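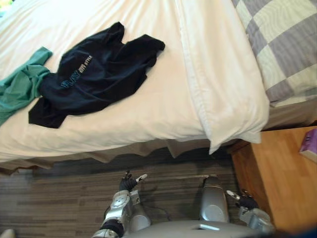

T-Shirt vom Bett in die Kiste: so bringen wir es in der AG dem Roboter bei

Nachdem mich am Samstag wieder drei Leute gefragt haben, wie wir das mit der Wäsche machen, schreibe ich es jetzt einmal ordentlich auf. Es geht um die Aufgabe »Bett abräumen« aus unserem Studierendenprojekt Bonsu. Klingt nach Kinderkram, ich weiß. Aber ein zerknülltes schwarzes T-Shirt auf einer weißen Decke zu greifen und die Decke dabei liegen zu lassen, das hat uns fast den ganzen Juni gekostet!

Ihr braucht einen Roboter mit zwei Armen und Greifern, eine Kopfkamera, an jedem Handgelenk eine kleine Kamera, ein Bett mit Bettzeug, ein paar alte Klamotten und eine Kiste. Und jemanden am Not-Aus, der nicht gleichzeitig am Handy ist.

1. Bett herrichten

Decke und Kissen kommen zuerst drauf, und bitte nicht hotelmäßig glattziehen. Wir hatten anfangs immer ein perfekt gespanntes Bett, und sobald jemand die Decke mal normal hingeworfen hat, ging gar nichts mehr. Falten gehören dazu. Danach die Kleidung: locker hinwerfen, vor jedem Durchgang anders. Ludivine Gautier macht dafür die Augen zu und wirft über die Schulter, das funktioniert prima (meistens trifft sie sogar das Bett).

Nehmt für den Anfang Sachen, die sich farblich deutlich von der Decke abheben. Schwarz und Blaugrün auf Weiß ist bei uns der Standard. Helle Socken könnt ihr euch für später aufheben, die sind fies.

2. Arme in die Startposition

Beide Arme hängen locker vor dem Körper, die Finger zeigen nach unten, der Abstand zum Boden ist so groß, dass beim Losfahren nichts schleift. Schreibt euch die Gelenkwinkel dieser Pose auf und fahrt sie vor jedem Durchgang wieder an. »Ungefähr so wie vorhin« reicht nicht, das haben wir bitter gelernt, als wir einen ganzen Nachmittag an Aufnahmen wegschmeißen durften. 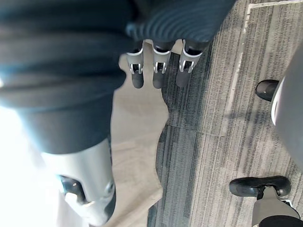 Foto: Handgelenkkamera / Projekt Bonsu, bearbeitet von Remo Rizzi

Schaut euch vor dem Start auch immer das Bild der Handgelenkkameras an. Wenn die Fingerspitzen darin nicht frei zu sehen sind, sitzt entweder die Kamera schief oder der Stoff ist verrutscht. Ein bisschen dunkler Stoff am Bildrand macht nichts, damit kommt unser Modell klar. Hängt er über den Fingern, dann bitte abbrechen und zurechtzupfen.

3. Finger kontrollieren

Fusseln sind der heimliche Endgegner von allem, was mit Wäsche zu tun hat. Ich gucke nach jedem sechsten Durchgang nach, Remo findet das übertrieben, aber Remo musste auch noch nie mit der Pinzette ran.
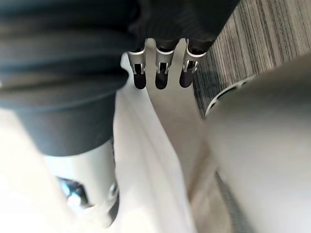
Zum Saubermachen nehmt ihr einen weichen Pinsel und fangt immer oben an der Hand an, sonst schiebt ihr den Dreck nur in die Gelenke hinein. Arm vorher stromlos schalten! Bei unseren Fingern kümmere ich mich vor allem um die silbernen Bänder in der Mitte, die haben vorne kleine rechteckige Schlitze, und wo ein Schlitz ist, geht ein Faden rein. Die schwarzen Kuppen wische ich nur kurz mit einem trockenen Tuch ab. Kein Druckluftspray, damit pustet man alles bloß tiefer.

4. Greifen und ablegen

Jetzt der eigentliche Durchgang. Von oben anfahren, den Stoff an einer hohen Falte packen, zumachen, erst ein kleines Stück anheben und kurz warten. Kommt die Decke mit, wieder loslassen und ein Stück weiter noch mal probieren. Farzana Cheema fährt diese Stelle beim Vormachen extra langsam, und ihre Aufnahmen sind mit Abstand die brauchbarsten, die wir haben.

Dann dreht sich der Roboter zur Kiste, senkt den Arm und öffnet den Greifer erst über der Öffnung. Stellt die Kiste ruhig jedes Mal ein bisschen anders hin, aber lasst Luft zu den Möbeln.

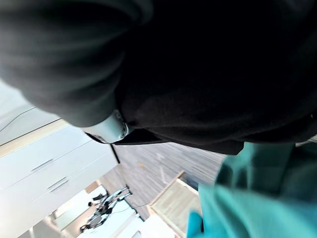 Holzkiste, Schrank und jede Menge Stoff direkt vor der Linse

Kabel am Boden räumt ihr am besten vorher aus dem Fahrweg. Ich sag's nur.

5. Aufnahmen sortieren

Wir haben inzwischen mehr als 1.000 Durchgänge auf der Platte, und sortiert wird immer zu zweit. Eine Person schaut die Kopfkamera, die andere die Handgelenke. Fehlversuche nicht löschen, sondern in einen eigenen Ordner packen, die brauchen wir noch für die Auswertung. Beim letzten Sortieren sind 86 Stück dort gelandet, vor allem wegen mitgezogener Decke.

Das Skript zum Umbenennen liegt im Projektordner unter »werkzeug«. Adom Odoi hat es geschrieben, also bitte ihn fragen, wenn es bei Umlauten im Dateinamen wieder abstürzt.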